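Looking after wooden chopsticks

Wooden chopsticks last well if they are dried properly and badly if they are not. Most of the ones people throw away have gone dark at the tips or started to smell, and both come from water left in the bottom of the holder.

Wash them soon after the meal. Ten minutes in the bowl does little harm, but a night in it will raise the grain and lift any printed pattern. Use warm water, a little washing-up liquid and the soft side of the sponge. Roll the whole bunch between your palms under the tap, then go over the tips one at a time. Scourers leave fine scratches that hold sauce.

Shake off the water and wipe each one with a cloth before it goes away. Florian Langlois, who wrote to us in February, spreads his on a folded tea towel by the window for 2 hours first. In a damp kitchen this is worth doing. In a warm one a quick wipe is enough.

A holder with separate compartments is better than a jam jar. The sticks stand apart, air gets between them, and spoons can go in their own section. Choose one with openings at the base or a draining part, and put it on something that will not mind a few drips.

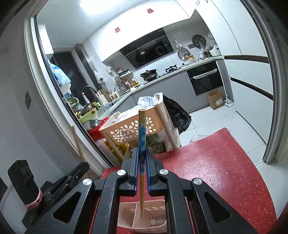
A patterned wooden chopstick, plain end down, above a pink divided holder.

Which way up is a matter of taste. Tips down keeps fingers off the end that goes in your mouth, but the tips then sit where the water collects. Tips up dries them faster – Rajeshwari Devadiga in our Kistum readers' group has done it this way for years and takes them out by the middle. If you keep yours tips down, empty the holder every evening.

The holder itself needs a wash once a week. Lift everything out and soak it in 500 ml of hot water with a spoonful of bicarbonate of soda, using a deep bowl and topping up if it does not cover the base. An old toothbrush gets into the corners. Rinse, and stand it upside down until dry. For a grid or slotted section, push a cotton bud through any hole that stays brown.

New unvarnished sticks can be wiped with a thin coat of food-safe oil. Leave it on for some 8 hours, then buff off what has not soaked in. Lacquered or printed ones do not need it.

Throw out any that are split, fuzzy at the tip or black below the surface. Sanding only buys a few weeks. If you are left with odd ones, the sound ones will still do for stirring tea, testing a cake or marking rows in a seed tray.

Keep the holder away from the hob. Steam and fat settle on the wood and make it sticky – a shelf or table on the other side of the room is fine.

Contact us | © Culatska Home Tips | Back to top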